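Refurbished PC scheme promises 600 machines by February

2019-12-05

Broltomach says it will hand 600 second-hand desktop computers to local households by the end of February. It has delivered 100 so far, and took seven months to do it.

The firm strips old office towers, checks the parts and sells them on under the Felen name. Spokesman Trí Lương called the target "entirely realistic" but would not say how many complete machines are in stock. 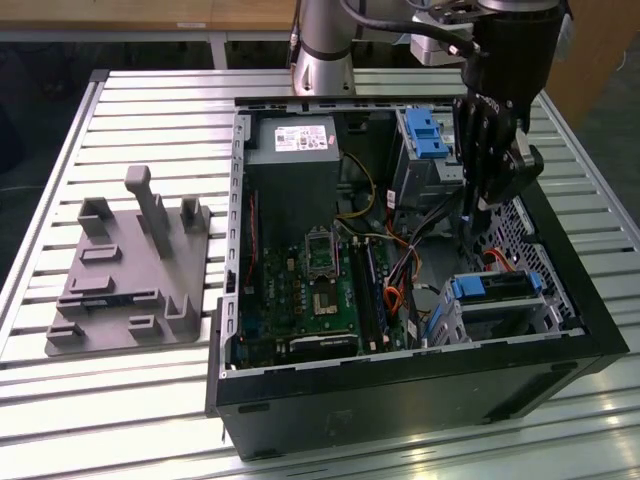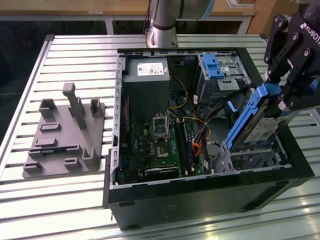 A tower on its side with the cover off and the processor socket empty

Buyers may want firmer answers on storage. Broltomach describes its hard disks as "fully tested", a phrase that appears nowhere in its warranty terms. Asked what the test involves, Mr Lương said details would follow.

Chepkoech Urio, who runs a repair shop nearby, doubts the sums. "Old drives fail, and someone has to pay when they do," she said.

The council has yet to decide whether to extend the firm's lease.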